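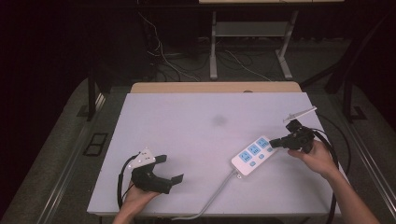
Ticket: Power strip task fails on the arm, works fine in the hand

Status: Reopened
Priority: Normal (was Low, was Normal, was briefly Urgent when the demo got moved up)
Component: Jaidee arm / Grulel training pipeline
Site: Skallgate, back bench
Opened by: Ledport household tasks group

Summary

The arm can't reliably pick up a power strip by its end, and when it does, it can't press one of the switch buttons without shoving the whole thing across the table. A person holding our hand-held grippers can do both while thinking about lunch. Same fingers, same strip, same table.

I'm filing this as a bug. I understand there is a school of thought that files it under "the field of robotics."

Expected behavior

Jaidee closes on the end of the strip, straightens it, lets go, presses the middle button once, and backs off. This is a chore that comes up in every house with a lamp and a phone charger, and the chores list we sent to Ledport management has it marked "easy."

Observed behavior

One of four things.

a) It closes on air just short of the end, then carries the air carefully to the goal position. It places the air very well. Grulel scores this as a partial success, and I have opened a separate ticket about that.

b) It gets the strip but drags the cord along the table edge until the cord wins.

c) It gets the strip, straightens it, presses the button, and keeps pressing. The strip leaves in the direction of the wall.

d) It works. This does happen. It happens mostly after hours.

Environment

White table, plain top. White strip with light blue sockets and light blue buttons, one row of each, light gray cord. Black two-finger tips, identical on the hand-held units and on the arm. Strip is not plugged into anything during tests and please keep it that way.

Data: 3,973 recorded demonstrations across all the household tasks, 736 of those for the power strip. All strip demonstrations were done by hand with the tethered grippers, two at a time, left and right.

Log

9:10 a.m.
Restarted everything. Putting this first because it will be the first thing anybody suggests. No change.

9:40 a.m.
Checked finger alignment on the arm against the hand-held units. The tips match. Swapped the arm's fingers for a pair off a hand-held gripper just to be able to say I did it. No change, except that I now had a hand-held gripper with no fingers and someone wanted to use it.

10:15 a.m.
Replayed a single demonstration straight through on the arm with no policy involved, just the recorded motion. It worked if the strip was laid down exactly where it had been for the recording. Moved the strip a finger's width to the left and it went straight to behavior (a). So the arm is capable of the motion. It's the part where it has to look at things that needs attention.

10:50 a.m.
Lighting. The strip is white and the table is white, and from above the edge of one is not very different from the edge of the other, especially with the overhead light on. The policy does seem to find the blue parts without trouble. It finds them so well that it has opinions about them. In several of the failed grasps the arm headed for the nearest socket instead of the end of the strip.

Turned the overhead light off and used the side lamp. Slightly better. Turned the lamp off by hand, at the lamp, and thought about that for a minute.

11:30 a.m.
Put a sheet of dark paper under the strip. Grasps got a lot better right away. I was pleased with this until I pictured the release notes: "Now handles power strips, if you first lift the power strip and place it on dark paper."

Lunch.

1:05 p.m.
Reply from Ledport support, pasted so it stays with the ticket:

"Thanks for the detailed report! Have you tried a different power strip? Our internal tests on the same arm show good results with a dark strip with no switches."

Yes, I imagine they do. A dark strip with no switches also takes care of behavior (c) by leaving nothing to press. We're keeping the white one. It is an ordinary strip of the sort people have under a desk, and the people who have it are the ones we keep telling this will be useful.

1:30 p.m.
Went through the rejected recordings. Grulel's filter threw out 271 of the 736 strip demonstrations before training. The reason given for almost every one is "excess contact force, left gripper."

Watched a batch of them. They're good. They're the best ones. In each of them the operator is bracing the strip with the left gripper while the right does the work, pushing down a little so it won't slide. Anybody would do that. You do it at home with your other hand and don't notice. The filter sees one gripper leaning on an object for a long time without moving it and decides something has gone wrong.

So the recordings where the operator braced properly were removed, and what we trained on is everybody who happened to get away without bracing. That would explain (c) pretty completely.

2:20 p.m.
Raised the force limit in the filter, let the rejected ones back in, started retraining. Note for whoever reads the config next: the limit is set in 2 places and the one in the settings file is decorative. The real one is in the task definition. I found this out in the order you'd expect.

2:45 p.m.
While that runs, looked at (b), the cord.

The cord on this strip goes across the table and off the front edge. When a person moves the strip they feel the cord go tight and give it some slack, or lift a little, or mutter and use the other hand to flip it free. The hand-held grippers pass all that on nicely to the person, through the handle. What gets recorded is where the fingers went and how wide they were open. The muttering isn't captured.

The arm therefore learned that sometimes, for private reasons, one lifts the strip a bit. It lifts the strip a bit. It does this at times of its own choosing.

Also worth recording: the grippers' own cables. During demonstrations these loop down both sides of the table, and they're black and show up in the camera view. The arm has its cables routed differently, so that part of the view isn't there when it runs. I masked the left and right margins of the image for the next training run. May do nothing. It was cheap.

4:30 p.m.
Training done. Ran the new policy, white table, no paper, overhead light on.

(c) is gone. The left side comes down on the strip, holds it, and the right side presses the button and backs off. First time it did that I made a noise that brought someone in from the next room, who was shown a robot pressing a button and was polite about it.

(a) is less common but still here. It now misses to one side instead of short. I'm calling that progress for the purposes of this ticket.

(b) unchanged. It still loses to the cord.

4:50 p.m.
Closed the ticket as Partially Resolved.

5:15 p.m.
Reopened the ticket. Tried it with the strip turned end for end, so the cord comes off the far side. The arm picked up the cord. It straightened the cord, set it down where the strip should go, braced the cord with the left gripper and pressed down firmly on bare table. Motion quality was excellent. Grulel: success.

Workaround

Until this is fixed, for demos:
- Lay the strip at an angle with the cord toward the front.
- Leave plenty of slack on the table side. More than that.
- Side lamp on, overhead off.
- Don't offer visitors a chance to place the strip themselves. They will turn it around. They always turn it around.

If the strip needs to be switched on during the demo, do it beforehand.

Requests to Ledport

1. Success check for this task should look at whether the button moved. At the moment it looks at where the arm ended up, and the arm always ends up somewhere.

2. Please make bracing an allowed contact by default for all two-gripper tasks. I checked the jar task and the drawer task and the same filter is eating those too. My guess is that this is also why the arm opens drawers by pulling the furniture toward itself.

3. Remove the setting that does nothing, or make it do something.

4. Is there any plan to record grip force from the hand-held units? I know the answer was no in September. Asking again.

On the chores list

Someone asked in the comments whether "power strip" should stay under easy. I'd move it. I'd move most of that column, to be fair to the robot. Wiping a table is in good shape, moving cups is in good shape, putting a block in a bowl is superb and if any household has a block problem we can ship tomorrow. Anything with a cord attached should go in its own column, and I'd put laundry in there with it.

The shop-floor version of this is in better condition. Skallgate's line has the same arm seating connectors in a fixture, where the cord is clipped down and the part arrives facing the same way each time, and it runs through a shift without anyone standing over it. Kitchens aren't clipped down. I did suggest a fixture for under the desk and was asked to keep it out of the ticket.

Next steps

Recording more strip demonstrations tomorrow morning, cord on the far side, cord to the left, cord in a heap. Operators: brace however you normally would, and if the cord catches, free it slowly so there's something to learn from. Leave the gripper cables where they are.

Dark paper is back in the drawer. A person opened it.

Assigned to: bench team
Waiting on: Ledport (items 1 and 3), retraining (cord)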